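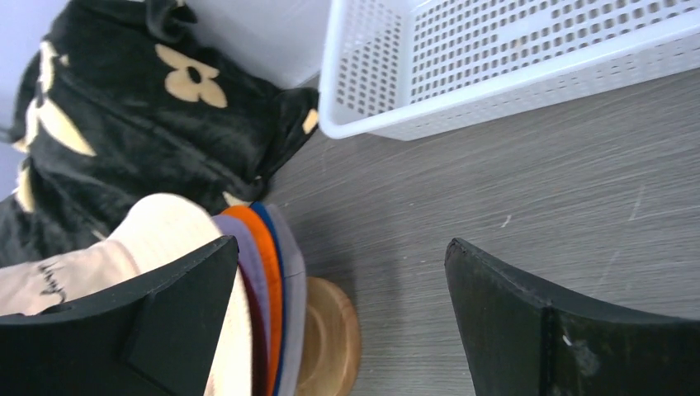 花模様の黒い毛布と帽子の山。十二月です。

寒い家で冬を越すということ（三年目の覚え書き）

今年もまた、朝いちばんにカーテンを開けると窓の内側がびっしり曇っている季節になりました。みなさまいかがお過ごしでしょうか。こちらダンデール（Dunddale）は、午後四時前にはもう街灯がともって、買い物に出るタイミングを一度逃すと、まだ夕方なのに真夜中に外出するような気分になります。わたしは今、台所のテーブルでこれを書いています。足もとには湯たんぽ、膝にはひざ掛け、手もとにはさっき淹れたばかりなのにもうぬるくなりかけているお茶。うちの台所はお茶が冷めるのが本当に早いのです。

前回の記事に「そちらの冬は寒いですか」「暖房はどうしているのですか」というコメントをいくつかいただいて、お返事を書きはじめたら長くなってしまい、コメント欄に収まりそうもないので、いっそ一本の記事にしてしまうことにしました。といっても役に立つ話がどれだけあるか。寒い家に住みはじめて三年目のわたしが、やってみたこと、やめたこと、今も続けていることを、思い出すままに書いていきます。お茶でも飲みながら（冷めないうちに）のんびりお付き合いください。

最初の冬のこと

この家に越してきたのは春の終わりでした。石造りの古い長屋の真ん中の一軒で、庭には前の人が植えたらしいルバーブが大きな葉を広げていて、天井は高いし、窓は大きいし、居間には暖炉まであって、わたしはもうすっかり舞い上がってしまいました。大家のギレスピー・ファーカーソンさん（Gillespie Farquharson）が鍵を渡してくれるときに、「冬は少し冷えますよ」とおっしゃったのを覚えています。はいはい、冬は冷えるものですよね、とにこにこ聞き流しました。日本の、それもすきま風の入る木造の家で育ったものですから、寒さには自信があったのです。

甘かったですねえ。

まず、天井が高いということは、暖かい空気がぜんぶ上に行ってしまうということでした。脚立に乗って電球を替えたとき、顔のあたりだけがぽかぽかしていて、ああ、わたしの払った暖房代はここにいたのか、と思いました。それから大きな窓。ガラスは一枚きりで、夜になると窓際から冷気が床へすべり落ちてくるのがわかります。暖炉はというと、煙突がもう何年も前にふさがれていて、火は焚けません。今は本を積んでおく場所になっています。

最初の冬は、とにかく家じゅうを暖めようとしました。寝室も、廊下も、めったに使わない奥の小部屋も、全部の部屋の暖房を朝から晩までつけて、それでもなんとなく肌寒くて、年が明けて届いた請求書を見て、玄関のマットの上に立ったまましばらく動けませんでした。金額は書きません。書くとまた胃が痛くなるので。

あの冬は風邪も二度ひきました。二度目はけっこう長引いて、布団のなかで天井を見ながら、帰りたいなあ、こたつに入りたいなあ、みかんが食べたいなあ、とそればかり考えていたものです。今思うと、寒さそのものよりも、寒さにどう付き合えばいいのかわからないことのほうがこたえたのだと思います。

ペリーヌさんに教わったこと

転機になったのは、お隣のペリーヌ・ロラン（Perrine Rolland）さんが、風邪で寝込んでいるわたしに玉ねぎのスープを持ってきてくださったことでした。お隣といっても、それまでは挨拶をするくらいの間柄で、家にあがっていただくのもそのときが初めてだったのです。スープの鍋を台所に置いて、ぐるりと見回して、ペリーヌさんが最初におっしゃったのが、

「あなた、どうして全部のドアを開けているの？」

でした。

言われてみれば、わたしは家の中のドアをいつも開け放していたのです。廊下も階段も一緒に暖まったほうがいいだろうと思って。ところがこの手の家では、階段というのは巨大な煙突のようなもので、居間の暖かい空気はせっせと階段をのぼって、誰もいない二階へ行ってしまうのだそうです。ペリーヌさんはわたしの家のドアを端からぱたんぱたんと閉めて回り、居間のドアの下に丸めたバスタオルを置いて、「スープを飲んだら、今日からここで暮らしなさい」と言いました。

それで、本当にそうしました。冬の間は居間と台所だけで暮らす。机も、本も、編み物のかごも、ぜんぶ居間に集めてくる。寝室には寝るときだけ行く。やってみたら、これが思いのほか楽しいのです。家が小さくなった分、なんだか巣ごもりの動物になったようで、手の届くところに好きなものが全部ある。考えてみれば、子どものころの冬だってそうでした。家族みんなが茶の間に集まって、父は新聞、母は繕い物、わたしと妹は宿題。トイレに立つのがいやで、誰が先に立つかをお互いにうかがっていて、誰かが立つと「ついでにみかん持ってきて」と言うのです。寒い家の知恵というのは、国が違っても似たところに落ちつくのかもしれません。

ドアの下のすきまのこと

バスタオルはさすがに見た目がよくないので、二年目の秋に、ドアの下に置く細長いクッションを縫いました。こちらの古い家ではよく見かけるもので、犬や蛇の形をしたのがお店で売っています。わたしは着なくなったウールのスカートをほどいて、ドアの幅に合わせた筒にして、中に古い靴下と、端のほうには重しのお米を詰めました。

このお米については反省があります。袋を二重にしなかったものですから、縫い目から一粒、また一粒とこぼれてきて、掃除のたびに廊下でお米を拾うことになりました。しかも湿気を吸うのか、春にほどいてみたら少し匂いがして。今年は庭の砂利をよく洗って乾かし、丈夫な布の袋に入れてから詰めなおしました。ずっしりして、ドアにぴたっと沿って、たいへん具合がよろしいです。作ってみたい方は、ご自宅のドアより手のひらひとつ分長めに縫うことをおすすめします。中身を詰めると縮むんです。わたしは二本続けて短く作ってしまい、短いほうは窓枠の下に回しました。

窓のこと

窓には厚いカーテンをつけました。これもドスツテッド（Doststead）の町の古道具市で見つけたもので、どこかのお屋敷か、はたまた公民館か、もとはずいぶん大きな窓に掛かっていたらしく、広げたら居間の床が全部埋まってしまいました。深い緑色の、重たい重たいカーテンです。これを抱えて191番のバスに乗って帰ってきたのですが、座席ふたつ分を占領してしまって、途中で乗ってきた方々にずっと謝っていました。あの日のバスは混んでいて、しかも雨で……。思い出すだけで汗が出ます。おかげでその日は寒くなかったです。

丈を詰めるのに三晩かかりました。ミシンが布の厚みに負けて止まってしまうので、途中からあきらめて手縫いです。指ぬきをしていても指が痛くて、もう二度とやるまいと思ったのに、できあがって掛けてみたら、その夜から部屋がしんと静かになったのです。暖かさより先に、静けさに驚きました。外の車の音も、風の音も、一枚向こうに行ってしまったようで。もちろん暖かさもずいぶん違います。日が落ちる前にさっと閉めるのがこつで、暗くなってから「あ、閉めなくちゃ」と立ったのでは、もう部屋の熱が逃げてしまっています。今は三時半になったら閉める、と決めています。早すぎる気もしますが、どうせ外はもう薄暗いので。

窓の内側の水滴は、毎朝拭きます。これはもう、顔を洗うのと同じ扱いです。最初の冬に放っておいたら、窓枠の隅に黒いかびが出て、落とすのに往生しました。古いふきんを窓ごとに一枚ずつ置いておいて、起きたらまず拭く、拭いたふきんはしぼって干す。しぼると本当にじゃあっと水が出るんですよ。そのあと、どんなに寒くても、少しだけ窓を開けて風を通します。寒いのに窓を開けるなんて、と最初は思いましたが、湿った空気のままだといつまでも底冷えする感じがして、入れ替えたほうがあとで暖まりやすいように感じます。理屈はわかりません。体感です。

湯たんぽについて、少し熱く語ります

さて、湯たんぽです。わたしは湯たんぽの話になると止まらなくなるので、お急ぎの方はこの章を飛ばしてくださってかまいません。

こちらで売っているのはたいていゴムの湯たんぽで、わたしも最初はそれを使っていました。やわらかくて、お腹に抱いて寝るにはとてもいいのですが、朝までは持ちません。明け方、ちょうどいちばん冷えるころに、ひんやりしたゴムの袋が足に触れて目が覚めるのです。あれは悲しいものです。

それで、日本の母に頼んで、昔ながらの波形の金属の湯たんぽを送ってもらいました。送料が3,889円。湯たんぽそのものより高かったそうで、電話口で母が「中に何か詰めないともったいない」と言って、空いたところに昆布と、ほうじ茶と、妹の子どもの描いた絵と、なぜか輪ゴムをひと箱入れてくれました。輪ゴムはこちらにもあるのですが、ありがたく使っています。

金属の湯たんぽは本当に立派で、夜の十時に熱いお湯を入れて布団に入れておくと、朝になってもまだほんのりぬくいのです。わたしはその残り湯で顔を洗います。祖母がそうしていたのを、いつのまにかまねしているのですね。子どものころはあの鉄くさいような湯が好きではなかったのに、今は洗面器に注ぐときのとぷんとぷんという音を聞くと、ああ朝だなあと思います。

気をつけていることも書いておきます。お湯は口いっぱいまで入れること。ふたをしっかり閉めて、一度さかさまにして漏れないか確かめること。厚い袋に入れて、寝るときには足から離すか、いっそ布団の外に出してしまうこと。わたしは一年目に、足をくっつけたまま眠ってしまって、くるぶしに小さなやけどをしました。熱いと思わないくらいの温度でも、長く触れているとやけどになるのですね。たいしたことはなかったのですが、跡が消えるまでにひと夏かかりました。どうぞお気をつけて。

袋は、フリースの古い上着の袖を縫い合わせたもの、ネルのシーツの端切れのもの、それから母が毛糸で編んでくれたものと三つあります。いちばん暖かさが長持ちするのは毛糸です。でも洗うのがいちばん面倒なのも毛糸で、けっきょく普段使いはフリースになっています。

寝床のつくり方

毛布は、掛け布団の上にかけるか下にかけるか、という話がありますよね。わたしはこの三年でずいぶんいろいろな順番を試しました。今のところ落ちついているのは、敷くほうに一枚、掛け布団の上に一枚、というやり方です。一年目は上に上に重ねていたのですが、重くて寝返りが打てないわりに、背中がすうすうする。下から冷えていたのですね。マットレスの上に毛布を一枚敷いて、その上にシーツをかけたら、その夜からぐっすりでした。こんな簡単なことにどうして気がつかなかったのか。

毛足の長い、もこもこした毛布は、見ているだけで暖かい気持ちになるのがいいところです。ただ、洗ったあとがなかなか乾かない！冬に洗うと、居間じゅうが毛布の干し場になって、その間ずっと湿っぽい部屋で暮らすことになります。ですから大物の洗濯は、秋のうちに、よく晴れて風のある日をねらって済ませておくのがよいです。わたしは今年も一枚だけ出遅れて、ダンデールの大通りにあるコインランドリーのお世話になりました。大きな乾燥機で30分。ふかふかになって出てきた毛布に顔をうずめたときの幸せといったら。ここだけの話、来年からは最初から全部あそこで乾かそうかと思っています。

それから、帽子です。寝るときにかぶる帽子。笑われるかもしれませんが、頭が冷えると眠れないものなのですよ。昔の絵本に、とんがった寝帽子をかぶったおじいさんが出てきますが、あれは飾りではなかったのだと、こちらに来て身にしみてわかりました。わたしは綿の薄手の帽子をかぶって寝ます。毛糸だと夜中に暑くなって、無意識に脱いで、朝になると枕の向こうに落ちています。

食べることで暖まる

着るもの、敷くものの次は、やっぱり食べるものですよね。

冬の間、うちではほとんど毎日スープを作っています。ペリーヌさんの玉ねぎのスープは、作り方を教えてもらったのに、どうしても同じ味になりません。玉ねぎを飴色にするところで、わたしはいつも早く切り上げてしまうらしいのです。「まだよ」「もういいですか」「まだ」「もう」「まだ」というやりとりを、一度ペリーヌさんの台所で延々としたことがあります。たっぷり一時間は鍋の前に立っていました。おかげで体はすっかり暖まって、食べるころにはカーディガンを脱いでいました。

自分でよく作るのは、かぶと押し麦のスープに味噌を溶いたものです。こちらのかぶは中が黄色くて、硬くて、切るのにひと苦労しますが、煮るとほくほくして甘くなります。味噌は大事に大事に使っているので、鍋全体には入れず、お椀に取り分けてから小さじ一杯。この「お椀で溶く」方式、香りがよくて、案外よいです。二日目は残りに牛乳を足し、三日目はカレー粉を入れます。四日目まで残っていたことはありません。

オーブンを使う料理も冬はありがたいです。ただのじゃがいもを皮ごと焼くだけで、台所がほかほかになります。焼き終わったら、扉を閉めたまましばらくおいて、庫内がすっかり冷めるまで台所で本を読むのがわたしの夕方の楽しみです。じゃがいもにはバターと塩。たまに、母の昆布を細く刻んで煮たのをのせます。これが合うんです！

出かけて暖まる

家にこもっているばかりでは気持ちがふさぐので、週に二度は外に出ることにしています。よく行くのは、坂の下にあるフェイサ（Feyisa）という喫茶店です。窓際の席は寒いので人気がなく、奥の壁際の席から埋まっていきます。わたしはいつも出遅れて窓際です。それでも、人がいて、お皿の音がして、コーヒーの匂いがして、ガラスがうっすら曇っている場所に座っていると、家で同じ厚着をしているよりずっと暖かい気がします。しょうが入りの温かいりんごジュースがあって、冬の間はそればかり頼んでいます。

図書館もよく暖まっていて、読み物も尽きず、言うことなしです。ここの掲示板で見つけたのが、冬の間だけ開かれる編み物の会でした。編み物の腕はちっとも上がらないのですが、みなさんの話を聞いているのが楽しくて、去年からすっかり常連です。会で知り合ったチェストミール・ペシェク（Čestmír Pešek）さんには、靴下のかかとの編み方を、もう何度教えていただいたことか。わたしの靴下は今のところ片方だけで、去年の二月からずっと片方だけです。

そうそう、散歩もいいですよ。陽の出ている時間が短いので、十一時になったら何をしていても手を止めて外に出ます。川沿いを歩いて橋のところで折り返してくると、頬は冷たいのに背中はぽかぽかして、帰ってきた家が少し暖かく感じられるのです。外がもっと寒いおかげで家が暖かく思える、というだけのことなのですが、だまされていると知っていても嬉しいものは嬉しい。

やめたこと

うまくいかなかったことも正直に書いておきましょう。

窓にぷちぷちの梱包材を貼るのは、ひと冬でやめました。確かに暖かくなるのですが、外がぼんやりとしか見えないのがわたしにはつらくて。冬の空はどんより灰色の日ばかりですけれど、ときどき、ほんの短い時間だけ、信じられないような桃色になることがあるのです。それを見逃すくらいなら、少し寒いほうがいいと思ってしまいました。寝室の小さな窓だけは、今も貼っています。

ディケン（Diken）の小さな電気ヒーターも、買って半年で手放しました。ものは悪くなかったのですが、風の出る音が気になって、本が読めないのです。耳が慣れる方には問題ないのでしょう。こちらは編み物の会でもらい手が見つかりました。

それから、二階の床にじゅうたんを敷きつめる計画。これは見積もりの段階で夢と消えました。代わりにベッドの脇に小さな敷物を一枚置いただけですが、朝いちばんに足をおろす場所がひやっとしない、それだけで起きる気持ちになれるものです。

あとは、我慢ですね。我慢は、やめました。一年目の後半、請求書におびえて、暖房をほとんど切って暮らしていた時期がありました。コートを着て、手袋をして、白い息を吐きながらパソコンに向かって、ちょっと得意にもなっていたのです。でも、あれはよくなかった。肩はこるし、機嫌は悪くなるし、けっきょく風邪をひきましたし。今は、いる部屋はちゃんと暖める、いない部屋は閉める、と割りきっています。冷えこむ朝は迷わずつけます。お年を召した方や小さなお子さんのいるおうちは、なおさらそうなさってくださいね。

大家さんとの話

先月、ファーカーソンさんが雨どいの修理にいらしたときに、思いきって窓の話をしてみました。二重にすることはできませんか、と。ファーカーソンさんはしばらく窓をこつこつたたいたり、枠を指でなぞったりして、「この窓は、私の祖母のときからこうだからねえ」とおっしゃいました。断られたのかどうか、よくわからない返事です。でも帰りぎわに、内側にもう一枚、取り外しのできる板ガラスのようなものをはめる方法があるから調べておく、と言ってくださいました。春までにお返事がもらえたらいいなと思っています。続報があればまた書きますね。

お茶を一緒に飲んでいるときに、おばあさまがこの家で暮らしていたころの話も少し聞きました。やっぱり冬は居間だけで過ごして、あの暖炉の前に椅子を寄せて、夜は熱くしたれんがを布にくるんで寝床に入れていたそうです。れんが！湯たんぽの先輩ですね。わたしが母の湯たんぽを見せると、波形のところを撫でて、ずいぶん感心していらっしゃいました。どこで買えるのかと聞かれたので、次に母が荷物を送ってくれるときに、もうひとつ頼んでみるつもりです。送料のことはまだ話していません。

さて、ずいぶん長くなりました。書いているうちに外は真っ暗、お茶はすっかり水のようです。カーテンは三時半にちゃんと閉めましたよ。鍋には昨日のかぶのスープが残っていて、二日目なので、これから牛乳を足します。

みなさまのところの冬支度のお話も、よかったらコメント欄で聞かせてください。とくに、靴下のかかとがひとりで編めるようになる方法をご存じの方、お待ちしております。暖かくしてお過ごしくださいね。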